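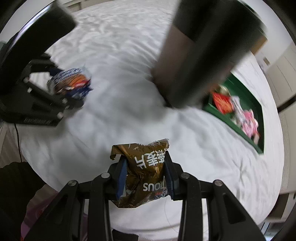
The snack drawer had gotten out of hand again, so on Saturday I dumped it all on the bed and started over. Most of it dates back to October, when Mal-soon Choo mailed me a big mixed order. 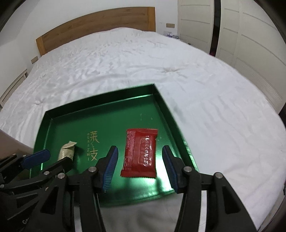 I threw out anything past its date and put the small stuff in one pile. Chips went back in the kitchen. They take up too much room and I eat them first anyway.
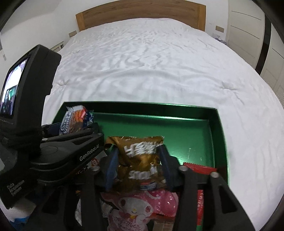 My rule for the bedroom is one tray, no more. Last year I tried a basket and things got lost at the bottom until they were crushed. A box lid with a shiny green inside does the job better - it's shallow, so even the pink bunny package is easy to find. I'm allowing myself 200 calories a night out of it. Zawadi says I'll last 8 days.

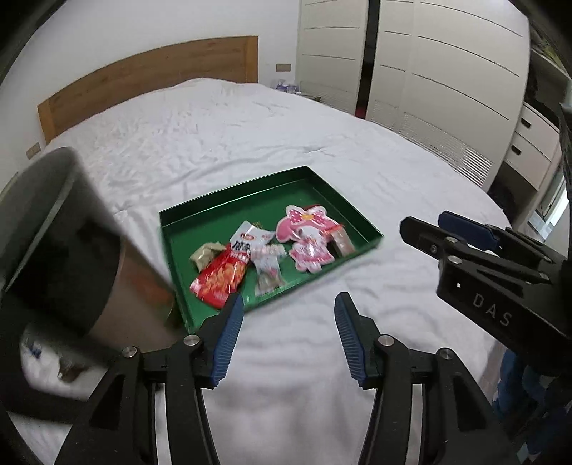

Green tray on the bed, bunny package at the right.

Next up is the tea shelf.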